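Planning the Equipment for a Two-Arm Flower Sorting Station
Student project report, Hidau
3 min read

Our group had one semester and a fixed list of money to plan a small station where two robot arms handle artificial flowers. The task came from Slanina, a shop that makes table decorations, and it wanted to know what must be bought before any such work can begin.

We started with the arms, which was a mistake in the order of work. The arms were already decided, because our laboratory owns 2 of them and the shop would buy the same model. What was open were the small things: grippers, wrist cameras, cables, trays and the table itself. We wrote 43 lines in our first list. After a check with the supplier, Skokolari, several lines were joined together and the total without the arms came to 1,821 euros.

The largest surprise for us was the cables. In the first plan we took the shortest ones, and they did not allow the wrist to turn fully. We changed the order to longer cables – this cost little but delayed us by 3 weeks. The trays were cheap, and we advise to buy spare ones at once, in the same size.

For the schedule we used the planning program Gidance. It was useful for delivery times, less useful for money, so the budget stayed in an ordinary spreadsheet. We did not include a service contract. The shop should ask for this price separately.

Work with the roses and hydrangeas at the table:

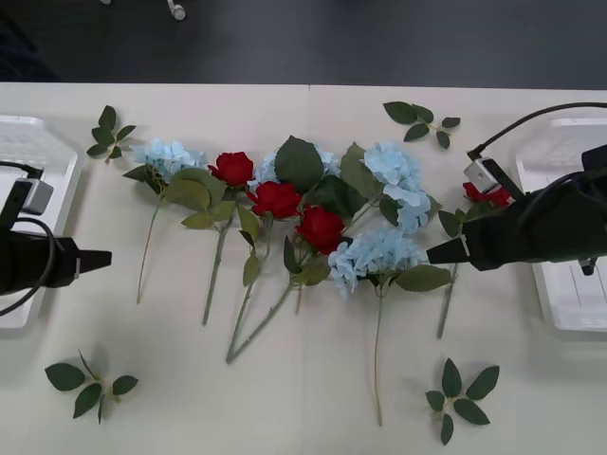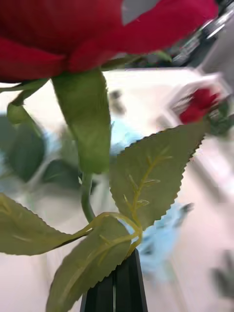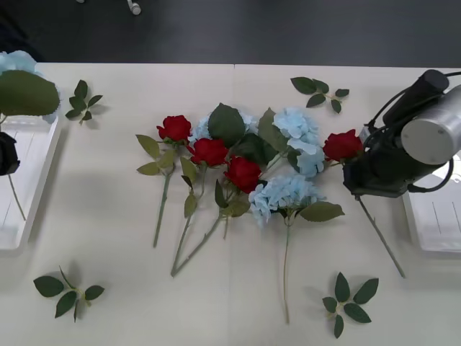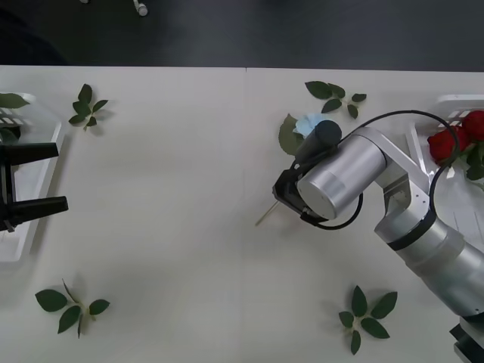 Should a small shop buy both arms in the same year?

It is better to buy one arm first, together with the full table and all the trays, and to order the second arm when the first one is in daily use. The table must then be planned for two from the beginning, with enough space and power sockets on both sides.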